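Undari Two-Arm Bench Package
Sold and supported by Tritaline

Two arms, a parallel gripper on each, wrist cameras, a head camera, and the Yáñez training software. Shipped from Nendton. Prices on request.

We sell this package and we would like you to buy it. We also read the report that most people quote when they call us, and we think it has been stretched a long way past what it shows, so please read this page before you order.

What the report claims

The Yáñez method trains one policy on recorded sessions where a person drives both arms through ordinary table jobs: picking up a clear tray, folding or moving a towel, handling a hand tool, putting things in a basket. The headline is that adding wrist camera views to the head camera view lets the policy learn clear plastic and soft cloth from 170 recorded sessions, where the head camera alone needed 500.

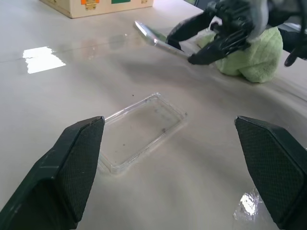

It is a nice result if it holds. Our doubt starts with the way the numbers were gathered. The 500-session baseline was trained first, on an older version of the software, and it was never rerun after the update. So the comparison mixes two changes, the cameras and the code, and the report gives all the credit to the cameras. Cirilo Bermúdez on our support desk wrote to the authors to ask for a rerun in August and was told it was planned. We haven't seen it.

The second problem is the scoring. A trial counts as a success when the object is "under control" at the end. For a rigid tray that is fairly clear. For a towel it could mean almost anything, from a good fold to one corner held off the table. Two people scoring the same towel trial can easily disagree, and the report doesn't say how many people scored or whether they knew which policy they were watching.

What we found ourselves

Nélida Salinas ran the package on our own bench for 30 trials with a tray and a cloth, using the settings from the manual. The full log is available if you ask. In short:

Tray, head camera only: poor. Missed grasps, most of them at the near edge.
Tray, head and wrist cameras: clearly better, 16 trials, same software for both.
Towel: no difference we would be willing to put in an ad.

So we believe the tray half of the claim, with the warning that our sample is small and we used one kind of tray. We don't believe the towel half yet. We would be glad to be shown wrong by a customer with more patience and more towels.

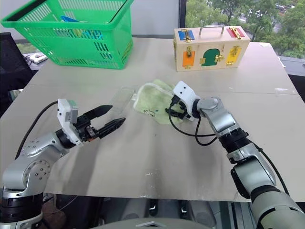
Do I need the wrist cameras if my work is only with solid, easy-to-see objects?

Probably you can start without them. None of our own trials used that kind of object, so we can't promise it, but the case made for the wrist views rests on clear plastic and cloth. The cameras can be added later with the same mounts, and you won't lose sessions you have already recorded, although those sessions will only have the head view.

Will it work in my lighting?

Try it before you record a lot. Shiny work surfaces throw back glare, and the report has no test where the lights or the surface were changed. We suggest a short set of sessions at two different times of day, trained and tested both ways around. If the policy falls over when you swap them, fix the lighting first.

How many sessions should I plan for?

More than the brochure says. The 170 figure comes from one lab and one set of objects. We would leave room in the schedule for the full 500 and be pleased if you stop early.

Package notes

Gripper fingers are swappable. Finger pads are a wear item and are not covered by the warranty.
The Yáñez software license covers one bench. A second bench needs a second license.
Keep the camera cables slack enough for full wrist travel, then check them again after the first day of driving.
Training hardware is not included.

Returns are accepted on unopened arms only. Send requests for the trial log to Nélida Salinas through the Tritaline contact form, and mention which software version you are running.

Page last changed 7 Apr 2018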